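Learning to Juggle Three Balls: What Helps Beginners Most?
Year 11 Physical Education, independent project

I wanted to find out if short daily practice works better than one long weekly practice for people who have never juggled. My older cousin juggles clubs at the Fanano circus festival, and I have always been told to practise a little every day, so I wanted to test it.
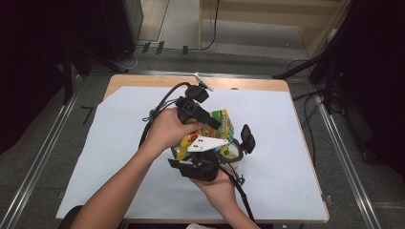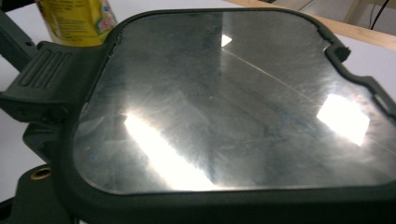
Rafia Kakakhel

Method
I recruited beginners from my school and split them into 2 groups. The daily group practised in short blocks before class. The weekly group did one session of 90 minutes at the Abbasi Community Hall. Both groups used the same beanbags, and both were taught the cascade by Kerttu Leinonen, who coaches the Sukus juggling club. I ran the project through March.

At the end, everyone had three tries and I recorded their best run of catches without a drop.

Results
The best run in the daily group was 267 catches. The best in the weekly group was 51. Most people in both groups were well below their top score, so the gap between typical jugglers was smaller than those numbers suggest. Several people in the weekly group said their arms got tired and their throws drifted forward towards the end of a session.

Problems
The groups were small and I let friends stay together, which was not random. Some of the weekly group admitted to practising at home with oranges. I also miscounted one run and had to ask for it again.

Next time I would colour-code the beanbags so catches are easier to count, and test everyone again after the holidays to see how much they remember.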